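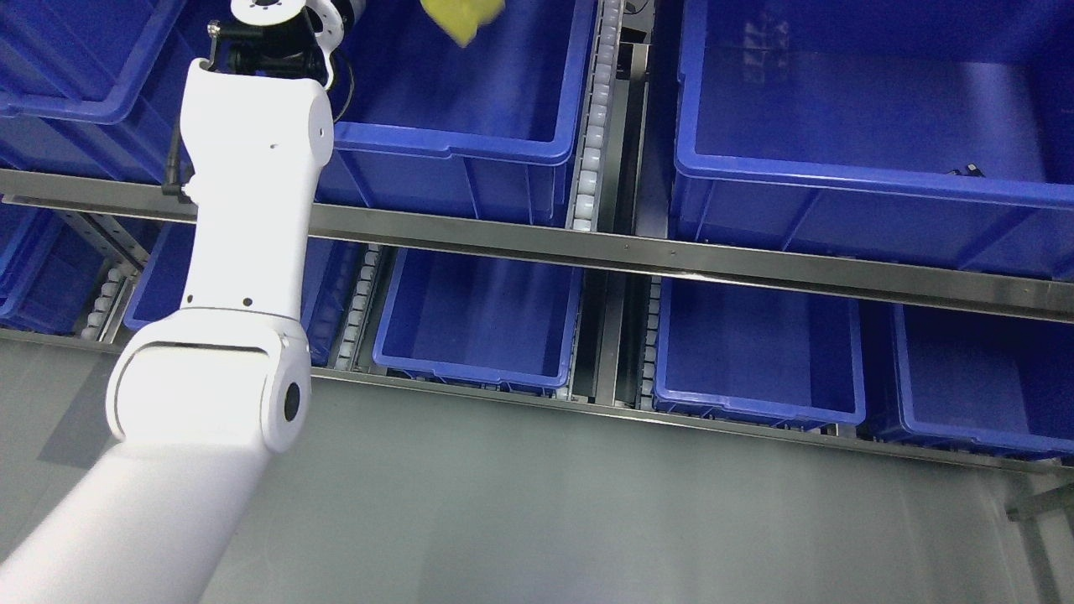
Used Handheld Inspection Checklist, with my comments
Updated 9 Aug 2026

Buying an old handheld is still one of the best bargains in gaming, and I love doing it! This is the list I run through on every one before I hand over cash or let it near a charger. I used it last on a Zinard Pocket from the Gough swap meet, so the comments are from that unit.

BEFORE POWER
1. Back shell sits flat, no bulge over the battery. PASS
Comment: Put it face down on glass and press the corners. If it rocks, stop there. Do not charge it, do not poke it, take it to a battery drop-off.
2. All case screws present. FAIL
Comment: One missing, bottom left. Spares come in bags of 20 and I have plenty.
3. Charge port clean, pins straight. PASS
Comment: Pocket lint! Wooden toothpick only, with the power off.
4. Charger is the right voltage and the cord has no splits. FAIL
Comment: The seller's cord was taped near the plug. Binned it and used my Konix one.

FIRST CHARGE
5. Charged on a hard surface, in the room with me. PASS
6. Checked by hand after 20 minutes. PASS
Comment: Slightly warm is fine. Too hot to hold means unplug.
7. No sweet or solvent smell. PASS

SCREEN AND CONTROLS
8. Dead pixels, on white, black and red. PASS
Comment: Gorgeous screen on this one, the reds just glow.
9. Both sticks return to center. FAIL
Comment: Left one drifts up. Fine for RPGs (hello, Rillivov, my save is at 581 hours) but hopeless for shooters. Stick ordered.
10. Every button, ten presses each. PASS
Comment: Right shoulder is a bit mushy, still registers.
11. Headphone jack, both ears, volume LOW to start. PASS

CARD AND SAVES
12. Memory card reads and writes. PASS
Comment: 1,806 MB free, and a copied file opened fine.
13. Previous owner's account removed. FAIL
Comment: Still signed in. Messaged the seller, who signed out the same night. Please ask before you wipe anything, some people want their saves back.
14. Firmware version written down before updating. PASS

RESULT
OK to play, plugged in or on battery. Open items: 2 (screw) and 9 (stick). Recheck the back shell in October, and every couple of months after that.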